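4.3 Does the wrist view tell the policy where the slot is?

The results in Section 4.2 are easy to read too kindly. Fuddale, trained on 402 demonstrations of memory module handling, outscored the scripted baseline on our bench, and it would be tempting to say that it had learnt to find the slots. We do not think the evidence supports that yet, and this section sets out why.

Our first worry concerns what the policy attends to. The wrist camera gives a close, oblique view in which the gripper takes up much of the lower half of the image and the slots run diagonally behind it (Figure 6). The fingers move very little in the image from one approach to the next, while the board moves a good deal. A network can lower its training loss by learning the usual relation between arm pose and target and treating the board as background. Joint readings alone might take it a long way, particularly if whoever collected the demonstrations put the board down in much the same place each time. Our own logs show that they did.

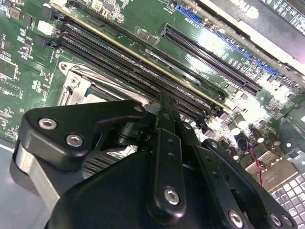 Figure 6. Wrist view with the gripper over a motherboard. The black memory slots run diagonally across the board, with a long black expansion slot and a blue one beyond them.

To separate the two explanations we ran Fuddale under three conditions. In the first, the images were left alone. In the second, we replaced the live image with one drawn from another run at the same time step, so that the picture was plausible but wrong. In the third, we kept the live image and added a fixed offset to the joint readings. A policy guided by vision should do badly in the second condition and cope fairly well in the third. Each condition was given 200 attempts, making 600 in all, and the order was shuffled so that drift in the camera mount would not fall on one condition alone.

The outcome was less tidy than either account predicts. Swapped images did hurt, but the damage came almost entirely in the last part of the approach. Until then the arm followed nearly the same path whether or not the picture belonged to the run. Offset joint readings hurt throughout, and the policy seldom recovered even when the slots were in plain view. We take this to mean that Fuddale steers mostly by pose and consults the image late. Calling this visual servoing, as an earlier draft of this paper did, was a mistake.

A second worry is glare. Glossy boards throw back bright patches that shift with the lights and the angle of the wrist, and these patches are often the strongest feature in the image. We masked them using the Gilier filter at its default threshold. Scores rose slightly, but they rose by a similar amount when we masked patches of the same size placed at random. The filter may be acting as plain image augmentation, and we make no claim that it helps the policy to see past reflections. Readers who have used it on other surfaces may have better reasons to trust it than we do.

The third worry is our own labelling. Success was judged by one person, Xiuying Xiong, from recorded video, with the condition hidden. A second pass over the same recordings in June changed 14 verdicts, most of them cases where a module sat unevenly and the camera angle made it hard to say by how much. The changes did not reverse the order of the conditions. They did shrink the gap between Fuddale and the Eltance planner, which has no learned parts and needs the board pose to be supplied.

That comparison deserves a further caution. Eltance was given the pose from a calibrated overhead camera, and its errors are largely those of the calibration. Fuddale was spared that step but was tested on boards laid down by the people who had recorded its training data. We repeated a small part of the test with the board turned well outside the training range. Eltance was barely affected. Fuddale reached for where the slots would usually have been, corrected towards them near the end, and in most attempts ran out of travel before it was aligned.

None of this shows that wrist images are useless for the task. The late corrections are real, they vanish when the image is swapped, and the scripted baseline has nothing like them. The open question is whether more varied board placement would bring the use of the image forward in the approach, or whether the policy would simply memorise a wider set of poses. The Fang dataset varies placement more than ours does, but it records no joint readings, so the third condition cannot be run on it as it stands.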